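Guides > Retro Gaming > Controllers and Input

How to Set Up Button Mapping Profiles for Old Games on Your PC

I love this part of the hobby, and I know that sounds odd, because most people treat button mapping as the chore between them and the game. But a good profile can make a thirty-year-old platformer feel like it was built for the pad in your hands! Once you've done it for one game you'll want to do it for all of them.

I'm using a front end called Skarkura in these steps. If you run something else the menus will have different names, but the order of work is the same.

What you need

A controller that your computer already sees, one game that runs properly with the keyboard, and half an hour. Please get the game running first. If you try to fix sound, video and input all at the same time you'll go in circles (I've done it, it's miserable).

Step 1: Make a clean base profile

Open Settings, then Input, then Profiles, and click New. Call it "base" and leave it empty. Every other profile you make will be a copy of this one, so resist the urge to tweak it for a particular game later on.

Now click Detect and press each button when the program asks for it. Press firmly and let go before you move to the next one. Some pads send two signals from the triggers, one as a button and one as an axis, and if you hold the trigger down the program may grab the wrong one. You can fix it afterward by clicking the line and pressing again. 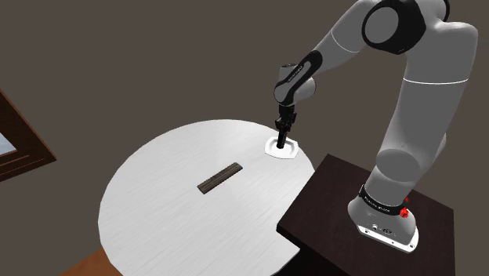
Step 2: Set the dead zone

The dead zone is how far you can push the stick before the game notices. In Skarkura it's a number from 0 to 1000, and the default is 100. For a newer pad that's fine. My old Zivora pad has a tired left stick, and with the default my character would slowly wander off cliffs while I was reading a menu. I raised it to 317 and the wandering stopped.

Go up in small steps. Let go of the stick after each change and watch the little dot in the test window. When the dot sits still in the middle, stop there. A bigger dead zone than you need makes fine aiming feel mushy, especially in racing games.

Step 3: Copy the base and name it properly

Right-click on "base" and choose Duplicate. Name the copy after the game file, spelled exactly the same way, capital letters included. Skarkura will then load that profile by itself whenever the game starts. It's such a nice little feature and it took me months to notice it!

If you have several versions of a game, give each one its own profile. My folder is up to over 1411 files now and it still opens in a blink, so don't worry about making too many.

Step 4: Think about your thumbs

Old pads often had fewer buttons, and the layout was different. Start by putting jump and attack where your thumb can roll from one to the other. On a modern pad that usually means the bottom and left face buttons. Then put anything you rarely use (select, map, inventory) on the shoulders.

Kwesi Antwi, who plays a lot more shooters than I do, gave me a tip that I now use everywhere: put rapid fire on its own button and leave the normal fire button alone. You'll want single shots more often than you expect.

Step 5: Add your hotkeys

Save state, load state and fast forward should all need two buttons pressed together. I hold Select and tap a shoulder. Keep save and load on opposite sides of the pad. I once had them next to each other, and one slip wiped out an entire evening in a dungeon. 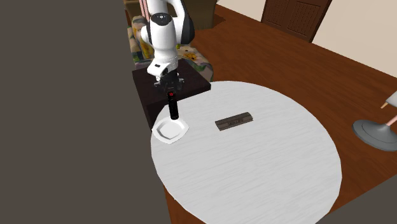 Robot arm with its gripper pointing down, computer-rendered scene.

Step 6: Test it, then back it up

Play for ten minutes. Really play, don't just poke at buttons on the title screen, and pick a section that makes you do everything: jump, run, pause, switch weapons. Write down whatever feels wrong and change it all in one go.

When you're happy, open the Profiles folder and copy the whole thing somewhere safe. The files are tiny plain text, so you can even edit them by hand. Lines that start with a # are ignored, and I use them to leave myself notes.

If something doesn't work

Buttons do nothing in the game but work in the test window: the game is probably set to player two. Check the Port setting.

Everything happens twice: another mapping program is running in the background. Close it and start Skarkura again.

The profile won't load by itself: look for an extra space at the end of the name. It gets me every time.

Amerley Mahama, November 2024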